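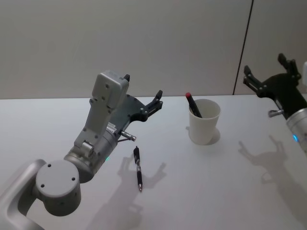

¿Los bolígrafos retráctiles y los de capuchón se anotan con la misma etiqueta?

Los dos llevan la etiqueta boligrafo. El tipo de cierre se guarda aparte, en el campo cierre, con los valores retractil, capuchon o sin_dato.

Weltov Escritorio: ficha del conjunto

Versión 4

Resumen

Weltov Escritorio reúne fotografías de útiles de escritura sobre mesas de trabajo claras, con anotaciones de clase, orientación y partes visibles del objeto. Contiene 454 imágenes y 116 objetos físicos distintos. Un mismo objeto puede aparecer en varias imágenes, siempre con el mismo identificador.

Contenido

Clases: boligrafo, lapiz, portaminas, rotulador, goma, regla.

Los rotuladores fluorescentes se incluyen en rotulador. Las plumas estilográficas se retiraron en la versión 3 por falta de ejemplares y no tienen clase de sustitución.

Origen del material

Los útiles proceden de dos lotes de oficina, Nakent y Sandberg. El lote Nakent es material nuevo. El lote Sandberg es material usado, con marcas de desgaste en clips y zonas de agarre. El campo lote admite también mixto para las imágenes con objetos de ambos.

Campos

id_imagen: cadena, única.
id_objeto: cadena, estable entre versiones.
clase: una de las seis anteriores.
color_cuerpo: color dominante del cuerpo, sin contar clip ni punta.
cierre: solo para boligrafo y rotulador.
clip_visible: si, no.
punta_visible: si, no, parcial.
orientacion: entero de 0 a 359, en grados.
lote: nakent, sandberg, mixto.

Criterios de anotación

La orientación se mide desde el extremo posterior hacia la punta, en sentido horario. El valor 0 corresponde a una punta dirigida al borde lejano de la mesa; 180, a una punta dirigida hacia el observador. En gomas y reglas el campo queda vacío.

Las sombras no forman parte del objeto y se excluyen del contorno. Si la sombra toca el cuerpo del útil y el límite no se distingue, se traza la línea por el lado del objeto.

Una zona de agarre de tono distinto al cuerpo no cambia color_cuerpo. Un cuerpo negro con agarre más claro se anota como negro.

Los textos impresos en el cuerpo no se transcriben.

Particiones

La partición de prueba tiene 60 imágenes y no comparte ningún id_objeto con la de entrenamiento. Las imágenes restantes son de entrenamiento. No hay partición de validación fija.

Limitaciones conocidas

Predominan las superficies blancas y grises. El contraste bajo afecta sobre todo a gomas blancas y reglas transparentes, cuyos contornos son menos fiables. Los lápices muy cortos del lote Sandberg pueden tener la orientación invertida; las correcciones se publican en el archivo erratas.txt.

Cambios respecto a la versión 3

Se añade punta_visible con valor parcial.
Se unifican los identificadores duplicados del lote Nakent.
Se corrige el sentido de giro de orientacion, que en parte de los registros era antihorario.

Distribución

El conjunto se descarga desde el repositorio Teltdale, carpeta escritorio. Las anotaciones están en CSV con codificación UTF-8 y separador punto y coma.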